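The Last Red in Wuneck
A dye town, its river, and the color people still argue over

September 2022

Start at the river, because everyone does. It runs clear now. People over fifty will tell you it ran pink on Mondays-to-Fridays and brown on weekends, and they say this with something close to pride.

Wuneck made color. Thread first, then school ink, then food coloring, nail polish, anything small you could put a cap on. The Pultex works stood on both banks with a covered bridge between them. 1445 people on the payroll at the peak. The bridge is still there. So is a smell in the basement of the east building, sweetish, a bit like burnt jam.

Fuseini Quansah came in February one year, meaning to stay a winter. He had been mixing textile dyes for a cousin's business, Adjei, and wanted to see the old recipe books before someone threw them in a dumpster. Somebody already had, partly. He got seventeen out of the wet. He is still here.

"I can read most of it," he says. We are walking fast, he has a kettle on. "The numbers are fine. It's the words. 'A good handful.' Whose hand?"

The books are kept in a bread oven, switched off, in what used to be the works canteen. Good dry spot. Brown covers, marbled edges, a lot of crossings out. Each color gets a page and each page has a little rectangle of painted paper glued in the corner. Greens have held up. Blues too, mostly. The reds have gone to a sort of brick, or tea, or nothing.

Which is the whole problem. Red was what Wuneck was known for. Shops three counties over asked for it by the town's name. And there's no clean sample of it left, or none that two people will agree on.

Red is hard anyway. Ask any dyer. Madder gives you a warm one, leaning orange if the water's soft. Cochineal goes cool and a little purple unless you push it with tin or acid. The early synthetics were brighter than either and plenty of them faded in a shop window in one summer. The Pultex chemists seem to have tried everything, sometimes on the same afternoon. One page has a drawing of a duck.

Then there's memory, which is worse. Quansah put out a call for anything red from before the closing. Mittens, ribbons, Christmas cards, a bowling shirt. He got boxes of the stuff. Hung it all on a line in the yard and no two matched. A woman held up a scarf and said that's it, that's the one, and her sister said no it wasnt, it was darker, Mother had to wash it separate.

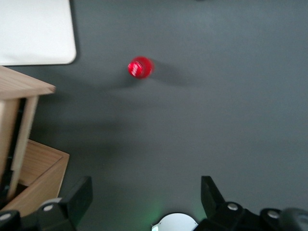
Rosalind Rosenthal thinks the whole search is sentimental. It was never one red, she told me on the phone, it was whatever came out of the vat that week, and the salesmen called it Wuneck Red because that sold. She'd rather see the money go into the river bank. She also said, before hanging up, that her wedding shoes were dyed in it and she still has them.

She has a point about the vats. The books bear her out. Between the first red page and the last there are sixty versions, some differing by a pinch of salt, some by a completely different pigment. Customers either didn't notice or didn't write in. A few wrote in. One complaint letter is folded into the back of book nine: curtains for a theater, two panels, not the same. The reply is stapled to it. "Kindly hang them on opposite sides."

Money, then. Golletti, the paint company, has taken an interest and paid for lab time. They want a heritage shade they can put on a chart. Quansah wants the recipe to stay in town. Talks are ongoing, is how he puts it, with a face. The nearest thing to a deal so far is that Golletti gets to use a number and Wuneck gets to keep the name. Neither side has signed.

Meanwhile he mixes. Small batches, the same size each time, river water and then tap water and then river water again. The current front runner is number 3, a cool, loud red that looks wrong on paper and very right on wool. It stains everything. The sink, the door handle, the dog.

There's an open day in the canteen every month. People bring coffee and old clothes and opinions. The last one ran long. An argument about fire engines, whether the Wuneck ones had been painted in the local red or just ordinary fire engine red, went on for most of an hour, and a retired driver was telephoned to settle it. He said they were yellow.

I left with a skein of number 3 in a paper bag. By the time I got to the car the bag was pink at the bottom and so was the heel of my hand. Its still there as I type, going a bit orange at the edges. Quansah asked me to write down when it fades and mail him the date.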